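I'd been trying to get the owner of Neren to sit down with me since November. She runs the bakery side, the coffee side and (her words) the mopping side, so we ended up talking at her kitchen table while a tray of pumpkin protein muffins cooled between us. I ate two. Maybe three!

She started baking with protein powder after she got into lifting and missed her afternoon cookie. "The first batch was terrible," she told me. "I put in way too much whey and they bounced. My sister threw one at the wall." These days she keeps the powder to one scoop per batch and lets oat flour do most of the work.

I asked what people get wrong at home, and she had her answer ready. "They overbake. Regular muffins forgive you for five extra minutes, but these go dry so fast. Pull them when the middle still looks a little soft." She bakes hers at 300, lower than any recipe I've ever used, and she swears by plain pumpkin from a can. I told her I usually go with applesauce. She made a face - a polite one, but still a face.

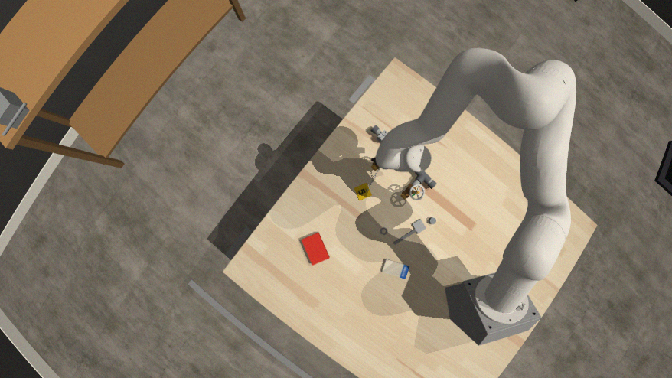

On sweetness, and the Sara bar

Her best seller is the Sara, a chewy date and almond bar named after her grandmother's cat. Each one comes in at 93 calories, and I had to ask how she got there. "Small bars," she said, laughing. "I cut them small! I'm not a magician."

She doesn't use much sweetener. Dates, a ripe banana if she has one, cinnamon, and a good pinch of salt, which she thinks most healthy baking is missing. "People taste it and say it needs sugar. Nope, it needs salt. Try that first and then call me."

She used to sell at the Tovar market and once carried 100 bars there in a cooler with a broken handle. Now the Eltis coffee shop down the street takes a box every morning, and she's testing a gingerbread version for them. I got to try a corner piece. More molasses, please, and I told her so. She wrote it on her hand.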